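Hangers: keep, toss or match?

millet_porch
Joined: February
Posts: 11

OK so I spent Sunday morning pulling every hanger out of the hall closet, and I'm down to the cream plastic ones with the metal hooks and the gray grippy strips. I love them (nothing slides off!) but they're wider than I'd like and the closet is tiny. Do I stick with these or go all slim velvet? Two of them on the table: 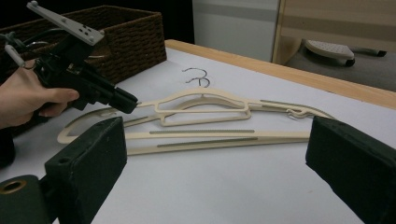
Re: Hangers: keep, toss or match?

Prindville227
Posts: 900

Keep them!! I had velvet for years and it shed on every black sweater I own. Plus you've got the strip on the bottom bar, so pants stay put too.

Re: Hangers: keep, toss or match?

genivaldo_barros
Posts: 2000

Gonna disagree with Prindville here. Plastic shoulders eat up the rod. I switched a closet about that size to velvet and got a whole extra section for coats. Shedding stops after a few weeks if you buy decent ones.

Re: Hangers: keep, toss or match?

Prindville227

Mine never stopped, Genivaldo. Never.

Re: Hangers: keep, toss or match?

millet_porch

Ha, ok, you two. My other problem is where the spares live. They tangle the second I put them down, hooks through everything. I've got a brown wicker basket with a hand hole in the end and I'm thinking they could go in there, on the closet floor.

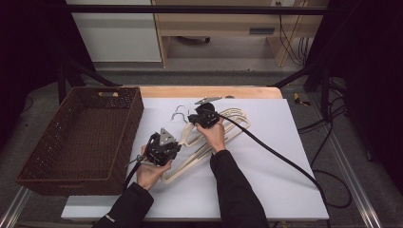

The pile, with the basket next to it

Re: Hangers: keep, toss or match?

ketulari

Basket is fine, just face all the hooks the same way and stand them up. Do you even need spares though? I'd donate half.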